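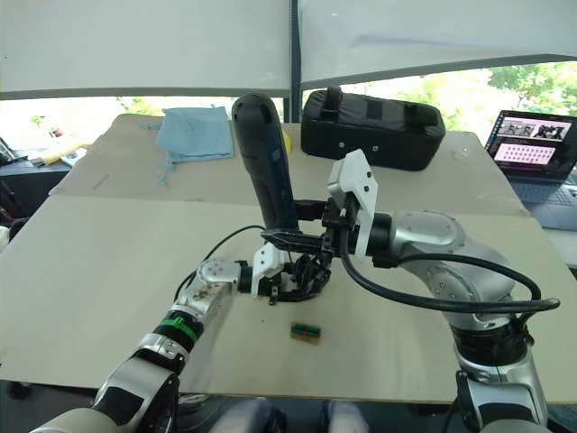 So I finally got my hands on the Tremard two-arm kit, the one I've been going on about since November, and I have opinions! The kit is two arms, a hand for the left one, a gripper for the right, the control box and 11 little bags of hardware (why are they never labeled?). Comfort Ayaaba and I ran it in her work tent, with cardboard spread over the table to save the top. I wanted a two-handed hold first, so the gripper has the power tool by its middle while the black hand curls its fingers around the bottom. Getting both sides to agree on where the tool was took me most of a morning. The setup wizard is lovely until step four, and then it hands you a settings page with no explanations and wishes you luck.

Price is the big one. I paid $2,427 with shipping, and the Holzer set that everybody compares it to was 400 more when I looked. For that you get nicer cable clips and a real printed manual, which I'd have paid extra for around lunchtime.

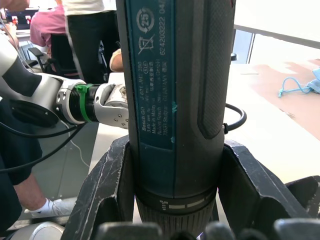 What I'd spend money on instead is the Rurinent service plan. Müzeyyen Kırmızıgül answered my email the same evening and talked me through re-zeroing the right wrist, and she didn't once make me feel dumb about having skipped it. The plan also gets you the Ema software (record a move, name it, play it back), with room for 1,000 saved moves. I've used nine, and three of those are called "test."

Next up is gripper pads. The kit has two kinds and I want to try the softer ones before I say anything mean about the stock pair.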